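Visit report: manipulation hall open afternoon, Mondinitz

Filed under: site visits, robotics

The Mondinitz site opens its manipulation hall to outside visitors once a year, in September. Registration is by email and the group is kept small. I went because our own team is deciding whether to write a kitchen appliance test set from scratch or adopt one that already exists, and Nukero, which runs the hall, has been working on household appliances for longer than most. What follows are my notes, tidied up but in the order I took them.

Arrival and layout

Badges were handed out at the gate at 1 p.m. and we were walked through the loading side of the building, past the stores, to the hall on the upper floor. The hall is long and divided by waist-high partitions into stations. Each station has its own power cutoff, its own light switch and a clipboard hanging from a hook. The clipboards are in use: the top sheet at the station nearest the door had entries from that morning in three different hands.

Safety instructions took five minutes. Visitors stay behind the yellow line when a station lamp is on. If the lamp goes off, you may step forward, but you do not touch the appliances, since a door moved by a visitor invalidates the start condition of the next run.

Pouran Dehghan led the tour. She opened with the task list, which she put up on a screen and left there for the rest of the afternoon. The list is grouped by appliance. Under the microwave heading there were entries for pressing the door button, swinging the door fully open, placing a dish inside, removing a dish, closing the door, setting the upper dial and setting the timer dial. Each entry is trained and scored by itself first, then chained with others.

Data collection

Nukero collects its demonstrations by teleoperation. An operator sits at a desk next to the station and moves a leader arm, and the arm at the table follows. Operators work in blocks of 25 minutes. Dehghan said longer blocks were tried and dropped, as the recordings from the last part of a long block had more hesitation in them and had to be thrown out more often.

The current release of the appliance set holds 772 demonstrations on the microwave tasks. That is smaller than I expected. The plan had been to reach 2000 before any training was done, but an early model trained on a partial set showed the team that several task definitions were too vague to be useful. "Close the door" was the example given. Some operators pushed until the latch caught and stopped there. Others gave a second push to be sure. The model learned something in between, and the definition now says one push, ending at the latch. The older recordings were relabeled or dropped.

Two views are recorded at this station: a fixed camera facing the appliance and a small camera at the wrist. Both streams carry a common clock, and the joint positions are written to the same log. Dehghan was firm about the clock. An offset of a few frames between the streams does no harm when the arm is waiting, and a lot of harm at the moment of contact.

The microwave station

We spent the largest part of the visit here. The appliance is a plain white countertop model with two rotary knobs and a round button below them. It was picked for its mechanical controls. A touch panel, Dehghan said, tells you little about force, and many of the kitchens the group cares about still have knobs.

The dish task uses a pink plate with a burger on it. The operator has to bring the plate in level, clear the lower lip of the cavity and let go without dragging the plate back out on the way. Plates are harder than bowls for this gripper, as the rim is low and the fingers have to come in at a shallow angle.

Views from the two cameras, fixed and wrist:

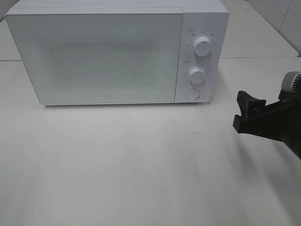
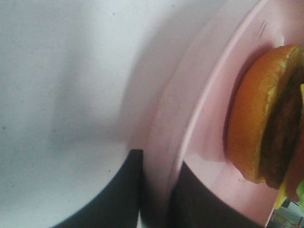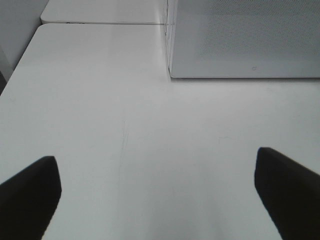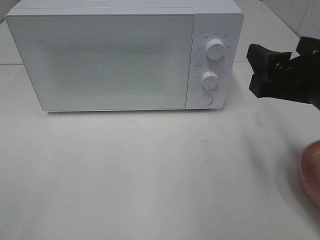
Rania Lamrani asked whether a policy trained on one microwave says anything at all about a second one, given that the button position and the door swing differ from model to model. Her own experience with drawers had been poor in this respect: a handle moved by a few centimeters was enough to bring a good model down to chance.

Dehghan agreed that transfer is the weak point. With no new data, the button press carries over to a different appliance only if the button sits in much the same place relative to the door. Door opening carries over better. The dials do not carry over at all at present. A second and a third appliance are scheduled for the next collection round, and the release after that will be split by appliance, so that outside groups can test on a unit their model has never met. Lamrani asked for the split to be published before the data. Dehghan wrote this down and made no promise.

Live runs

Two autonomous runs were shown, both on the button and door tasks chained together. The lamp went on and the operator moved away from the leader arm.

In the first run the arm approached the button, pressed and withdrew, and the door came open by a small amount. The arm then went for the gap at the edge of the door, missed it on the first pass, backed off and got it on the second. The door was opened fully. Total time was a little under a minute. Nothing in the code tells the arm to retry. The behavior comes from demonstrations in which the operator missed and corrected, and the team now keeps such recordings on purpose as long as the correction is clean.

The second run failed. The arm pressed next to the button, the door stayed shut, and the arm moved on to the door edge as though it had opened. It went through the full swing motion in the air. The run was stopped by hand and logged. Dehghan described this as the most common failure in the chained tasks: the model for the second step has seen few starts in which the first step went wrong. A separate check between the steps is being written. It looks at the wrist view only and answers yes or no.

I would have liked to see the dish task run without an operator. It was not on the program. The score sheet on the clipboard gave figures for it, but I was asked not to copy them.

Gripper wear

A short stop at the workbench. The finger pads are made by Istevix and are swapped on a fixed schedule, whether or not they look worn. The reason is repeatability: friction changes before the wear shows, and a model trained on fresh pads pushes differently on old ones. Used pads go into a tray with the date of removal and the station number. The pads at the dial stations go first, because turning a knob by its sides loads a narrow strip of the pad and little else.

There was a question about soft fingers. They were tested on the dials and slipped under load, and the rigid jaws were kept for the whole appliance set so that only one gripper geometry would have to be described in the release notes.

Reset procedure

This was the part I took the most notes on, since it is where our own lab loses time. After each run the operator follows a printed card:

Door closed and latched.
Both dials back to the zero mark.
Plate to its start area, which is changed from run to run according to a list.
Arm to home position.
Lamp off, entry on the clipboard, lamp on.

The list of plate positions is generated ahead of time. When operators chose the positions themselves, they kept to a small area near the front of the table without noticing. A plot of the early data made this plain, with nearly all the starts in one clump.

The reset takes longer than the task itself for the button press, and about as long for the dish. Shahbazi, the contractor that supplies the station software, has added a step-by-step prompt that will not let a recording start until each line has been confirmed. Opinions on this at the desk were mixed. One operator confirms all five lines in a burst at the end, which defeats the purpose.

Questions at the end

The closing session was held in the meeting room, with coffee. Points worth keeping:

The data will be free for research use. Terms for commercial use have not been settled.

Force readings are logged at the wrist only. There is no sensor in the fingers.

Failed runs are included in the release under a separate label. Early releases left them out and were hard to use for anyone working on failure detection.

Lighting is held constant for now. A set with varied lighting is wanted, but there is no date for it.

Remote evaluation, where an outside group sends in a model and gets scores back, is planned for the microwave station first. Queue length will be the limit.

Notes for our team

The task definitions are better than ours and I suggest we take them over word for word, including the end conditions. The single-push rule for the door should go into our operator instructions now, before the next block is recorded.

The pre-generated position list is cheap to copy. I have asked for the script.

I would hold off on the dial tasks until the second appliance is in the release.

Travel: the tram from the station to the gate runs every 20 minutes and stops on the far side of the road. Parking at the gate is for staff. Lunch is not provided, and the canteen closes at 1:30 p.m., so eat before you register.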